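Getting Baseball Laundry Clean Without Losing Your Mind

Feb 18, 2023

My kid plays shortstop and slides into everything, including bases he could walk to, so I've spent more evenings than I'd like bent over the utility sink with a pair of white pants. Season's starting up again and a few of you asked how I do it, so I'm writing it all down!

First thing, let the mud dry. I know it's tempting to run those pants under the faucet the second you get home, but wet infield clay just smears deeper. Hang them over a fence or the back of a lawn chair and go eat dinner. Once they're dry, take them outside and whack them, then go over the knees with a stiff brush. Most of the dirt ends up on the grass.

Then soak. I use a 7-gallon bucket, cold water, and a scoop of powdered oxygen bleach, and I leave the pants in there overnight. Please don't use chlorine bleach on polyester pants (I did it once and they came out the color of weak tea). For the red clay on the seat I rub in a little bar laundry soap before they go in the bucket.

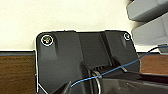

Wash them by themselves, warm, on the heaviest cycle you've got. Check the knees before you even think about the dryer! If you can still see orange, back in the bucket they go. Heat sets that stuff for good and you'll be looking at it until May.

Grass stains are a different animal. White vinegar and water, 50/50, dabbed on and left for 25 minutes, then regular detergent worked in with an old toothbrush. My neighbor Damilola Sani swears by plain dish soap and her daughter's softball pants look better than ours, so take my advice with a grain of salt.

Caps: never the washing machine, and never the top rack of the dishwasher either, whatever your aunt says. I fill the sink with cool water and a squirt of shampoo, scrub the sweatband, rinse, and dry the cap over an upside-down mixing bowl so it keeps its shape.

Cleats get knocked together at the car, laces out, insoles out, and stuffed with newspaper. Change the paper after 3 hours if they were really soaked. Baking soda in the toes takes care of the smell, mostly. Just remember to shake it out before the next game, or you'll hear about it from the dugout.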